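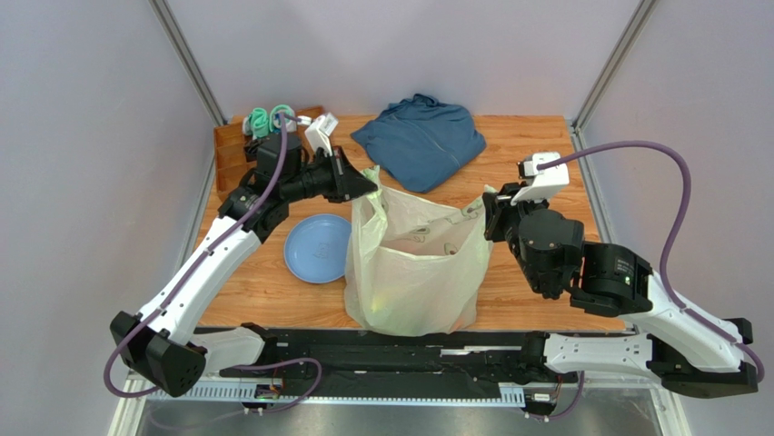
August, by Fotini Vlachopoulos

Greg Yang has run the fruit and veg shop in Clestton for 15 years and still does the Friday market run himself, leaving home at 4 am. His customers mostly want small amounts, he says, and a thin plastic bag with green printing on it will hold dinner for two. "People used to buy a box of tomatoes. Now they buy three."

Rent has gone up by $393 a month, to $1,951. Yang has dropped his Dondico deliveries to cover it. "I didn't want to put the price of spuds up again," he says. He has no plans to move to Dendulness, where his brother has a shop.

Contact us | Copyright Clestton Local | Back to top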